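New House Rules for Two-Arm Cells Take Effect in June
June
By the Automation Desk, Flosham Works Newsletter
14 shares | 2 comments

Starting in June, every bench cell at Flosham and Tridstead that runs two arms over a shared work area falls under one set of house rules. Until now each site kept its own sheet, and the two sheets disagreed on speed limits, on who could clear a fault, and on how often cables had to be looked at. The new document is called Bench Cell Practice, version 2, and it replaces both.

The rules cover small arms only. The large palletizing cells at Tridstead stay under the existing guarding procedure, and nothing in version 2 changes how those are locked out.

Shared space

Most of the new text deals with the zone where both arms can reach. Each cell needs a written handover plan for that zone. The plan says which arm enters first, which one holds, and what each one does if the other stops. A plan that says "operator decides" will be sent back.

When both grippers are closed on the same part, a stop on one arm must stop the other. Several older Ivex programs treat the arms as separate machines and will need an edit before they can run under the new rules. The Ivex programs at Flosham come first, then Tridstead.

Thin and flexible parts get their own paragraph. Film, sheet and soft plastic can buckle or tear when the arms drift a little out of step, so grip force has to be set for the part and recorded on the job card. Using the force left over from the last job is no longer allowed.

Cables

Last year's fault log had 1534 entries across both sites, and cable trouble was the largest group. Version 2 asks for the following:

Cables follow the arm and are tied to it along the links, with a free loop at the gripper big enough for full wrist travel.

Ties are snug but not tight enough to dent the jacket.

Any slack below the base stays clear of boards, connectors and moving parts through the full range of motion.

Check ties and loops every 2000 cycles or at the start of a new job, whichever comes first. Initial the card when done.

We got questions about loop size. There is no single number. Move the arm by hand to each end of its travel with the power off and watch the cable. If it pulls straight at any point, the loop is too short. If it can reach the other arm's jaws, it is too long.

Walls, floors and lighting

Cell walls may be plain or patterned, but once a vision job has been approved the background stays as it was. Swapping a wall panel or a floor panel counts as a change and means a fresh check run of eight parts. The same goes for moving a lamp. Shiny floors can throw a bright spot near the part, so look for glare in the camera view before the first run.
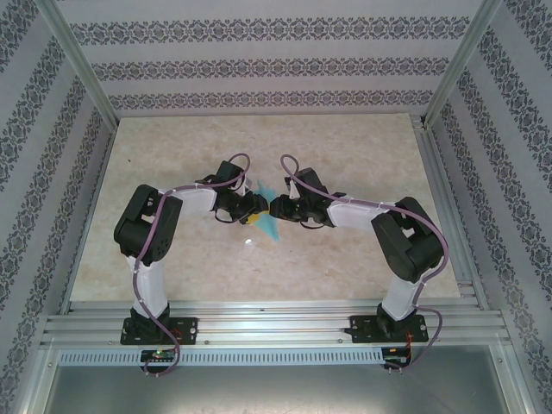
Two arms working close together on a thin, see-through cyan piece. The purple cables loop above the grippers and are tied along the links.

Hands in the cell

Power to both arms comes off before anyone reaches in, even to pick up a dropped part. Pausing the program does not count. After a reach-in, both arms go back to their start positions at low speed before the job resumes.

Faults may be cleared by anyone signed off on that cell. A second fault of the same kind on the same shift goes to the cell lead, and the cell stays down until the lead has looked at it. This was already the rule at Tridstead and is new at Flosham.

Job cards and training

New job cards are in the Hunt document system under Bench Cells. Old cards can be used up through the end of June, with the grip force written in the margin. Sign-off on version 2 takes one short session at your own bench. Ask your cell lead for a slot, and bring the handover plan for the job you run most often.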